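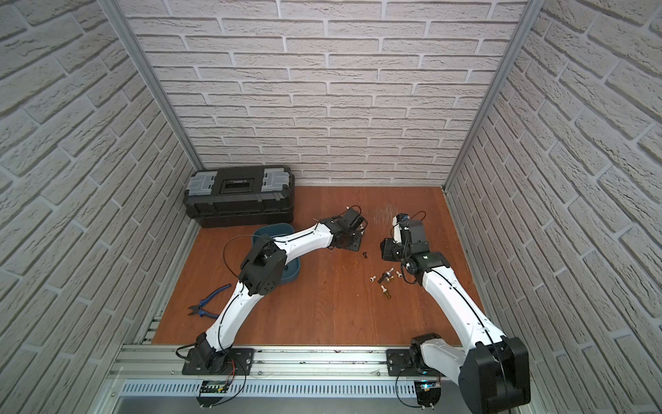 Fig. 4. White brick-pattern panels on three walls, with aluminum corner posts.

4. Putting up the wall panels

Read this whole section before you open a carton. It covers Coton brick-pattern panels on flat indoor walls. The leaflet packed with the panels says one person can do a room in an afternoon. Plan on a weekend and a second pair of hands.

4.1 Before you start

1. Measure each wall in three places: floor, middle and top. Write down all three numbers. Walls in older houses are rarely square, whatever the floor plan says.

2. Add up the wall area and order extra for waste. The calculator on the Pamex order page leaves out offcuts at corners and outlets, so treat its answer as the least you could get away with.

3. Check that every carton carries the same batch number. Whites vary between batches, and the word "matched" on the label only applies within one batch.

4. Lay the panels flat in the room for 2 days. Do not lean them on a wall.

Note: Panels are 1220 mm long. Check that they will go around your stairs before delivery day.

4.2 Preparing the wall

1. Take off loose paint and wallpaper. The adhesive tube claims it will hold over "most finishes." We would not trust it over wallpaper or gloss paint.

2. Fill holes and let the filler dry fully.

3. Hold a long straightedge against the wall. The panels can bridge a dip of up to 11 mm. Anything deeper needs filling first.

4. Mark a level line for the first row. Use a level and ignore the ceiling.

Caution: Turn off power at the breaker before removing outlet covers. Test the outlet with a meter. Labels inside breaker boxes are often wrong.

4.3 Corners

1. Fit the corner posts before any panel. Check each one for plumb on two faces, then screw it to the wall.

2. Start with the back wall, working left to right.

3. Dry-fit the first panel of each side wall against its post and compare the mortar lines across the corner. If the lines miss, move the side panel up or down until they meet, then trim the bottom edge.

4. Leave a small gap inside each post. Do not fill it with caulk, even if the store sells you a tube for the job.

4.4 Fixing the panels

1. Run adhesive up the back of the panel in vertical beads. Dots save glue and leave hollow spots you will hear when you knock.

2. Press the panel on from the center outward. Hold it until it stays put. "Instant grab" on the Kontogiannis tube is optimistic, so brace the top edge with a batten overnight.

3. Wipe off squeezed-out adhesive with a damp cloth before it skins over.

4. Stagger the panel ends from row to row. Stacked joints show up badly in side light.

Caution: Do not put panels behind a stove, a wood burner or a radiator. The carton says "heat tolerant" and gives no temperature.

4.5 Cleaning

Dust with a soft brush. Kyriaki Papadakis at the Iltstead showroom tried three "magic" sponges on a display wall, and all three left shiny patches on the brick faces. Mild soap and water did the job.

For spare trim, quote part 312 when you order. Corner posts are sold separately.

Section last revised Sep 29, 2021.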